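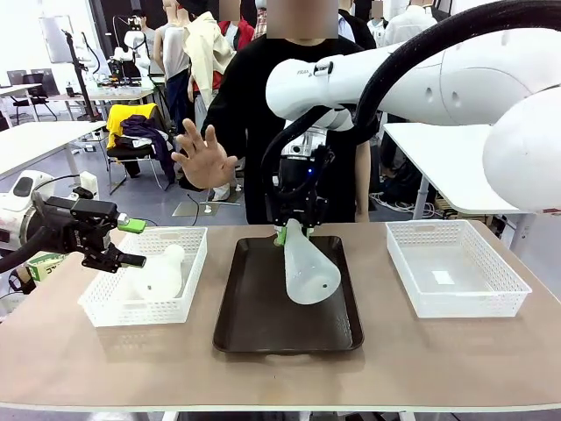
Filed under: Film Nights / Screening Room Checks

Projection and hall check before the ghost comedy double bill
Checked by Roxana Bucur, Thu 20 May. Hall: Villaseñor, Trodville.

1. Emergency exits -- OK
Both side doors open with one push. The left one makes a loud noise, so please don't use it during the film.

2. Aisle lights -- NOT OK
Row F is dark on the wall side. Heriberto Robles has ordered the part. Until it is changed we don't sell the end seats of E, F and G.

3. Seats -- OK with comment
We sell 267 tickets and no more. Last time people sat on the steps for the cartoon short, and this must not happen again.

4. Projector -- OK
Lamp counter shows 511 hours. The fan filter was cleaned. I ran the first reel of the children's feature and the picture was sharp in all four corners.

5. Sound level -- OK with comment
The scene with the organ is much louder than the rest of the film. I put the fader at 3 and wrote it on the tape. Berenice Montes would like it higher, but small children will be in the front rows.

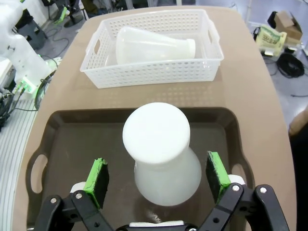 6. Extension cables -- NOT OK
One cable crosses the floor behind the last row without a cover. Apolline Lebrun has the rubber covers in her car and will bring them before the doors open.

7. Fog machine for the introduction -- NOT CHECKED
I could not find the manual. Please do not turn it on until Pui-shan Au has confirmed which smoke detectors are in the lobby. If there is no answer, we make the introduction without fog.

8. Curtains and screen masking -- OK
The fire label is still readable. The masking must be moved by hand between the two films, the second one is wider.

9. First aid box -- OK
Plasters were added. The scissors are missing again.

Next full check: June, before the monster movie weekend.

Tags: family films, screenings, hall safety

Get our program by email. You can unsubscribe at any time.

Contact | © Havus Film Club | Back to top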